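4. Handling of glassware and small containers at table

4.1 Setting and sample

Field work ran over one October in two dining rooms, Dolance (city, long list, 251 bottles) and Ó Néill (suburban, one page list, mostly by the glass). Orders were pulled from the till system – 1,528 wine lines in all, after voids and staff drinks taken out. Both rooms pour the house red from the same producer, Nukano, so that label was used as the common point for comparing. Beer and cocktails not included. Neither was anything from the bar at Ó Néill, where tabs are kept on paper and we couldn't match them to tables.

Fifteen servers agreed to be interviewed. Short talks, end of shift, notes by hand. No audio. Two servers changed rooms part way through the month and are counted with the room they started in.

4.2 What guests ask for first

Most common opening at Dolance: "what's good by the glass?" Asked before the list was opened in a lot of cases, according to servers. At Ó Néill the question was closer to "what goes with the lamb". Price came up late in both rooms, and usually sideways – a finger on the page, a nod, "something in this neighbourhood". Servers had learned to read it. One described pointing at a bottle a little under the one the guest had touched and watching the face.

Guests who got a taste before ordering were more likely to stay with wine for the second round. We don't lean on this too much. Tastes were offered unevenly, more on slow nights, and slow nights differ in other ways (see 5.3). Flavour words were seldom used by guests. "Dry" was, often, and servers did not agree on what was meant by it; several took it to mean "not sweet", two took it as a request for more tannin, one just poured the sauvignon blanc.

4.3 Service objects

Tu and Ó Riain coded the objects seperately, then compared. Disagreements mostly over carafes versus small jugs. Categories follow the earlier pilot with one change, the divided dish now sits under containers and not under plates. Stemware was coded by shape only. Colour and maker dropped, too many blanks on the sheets.

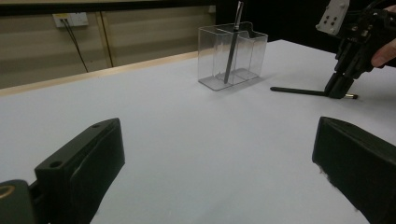
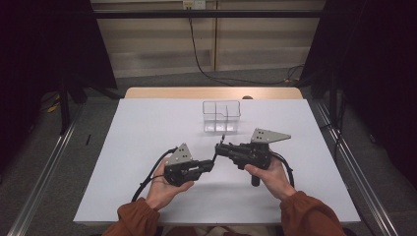 Figure 3. White tabletop with black grippers: clear two-compartment container between the fingers (first image); one gripper in each hand (second image).

Codes were entered in Prodine and checked against the paper sheets on 14th December. A few rows had the wrong room. Fixed by hand. The remaining gaps are small dishes for olives and nuts, which at Ó Néill come out with the first glass and at Dolance only on request, so the totals for that item shouldn't be read across rooms.

4.4 List length and time to order

Longer list, longer wait, as expected, but the spread at Dolance is wide. Tables of two were quickest. Tables of six or more tended to hand the list to one person and then talk over them. At Ó Néill the one page list was often read aloud by a guest to the rest of the table, and the order came in one go.

Servers at Dolance had a habit of opening the list at a certain page before handing it over. Not house policy. Pages favoured this way account for a good share of bottle sales, though we can't seperate the habit from the fact that those pages hold the mid-priced reds anyway. Kwok-wai Tu's reading is that the page does the work. Ruairí Ó Riain puts more weight on what the server says while opening it. The sheets don't settle this – spoken advice was only noted when it named a bottle, and a lot of it didnt.

Returned bottles were rare in both rooms and are left to section 5.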